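How I Get a Stuck Puzzle Piece Out of a Carpet (and Keep the Rest Together)

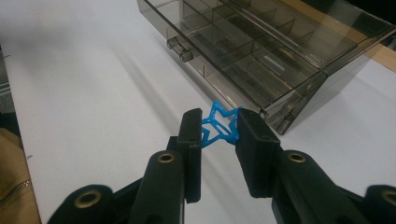 A small blue star, the sort of piece that always goes missing first.

I've lost more game bits to our living room carpet than I care to admit, so I've got a bit of a routine now. Switch off the big light and lay a torch flat on the floor — small plastic things throw lovely long shadows! Work in strips from the door, and give each strip a good 30 seconds. Still nothing? Stretch an old pair of tights over the hoover nozzle, hold them on with an elastic band and go slowly along the skirting.

Once you've got everything back, pop each colour in its own freezer bag and write the total on the front. Mine says 65 on the biggest one.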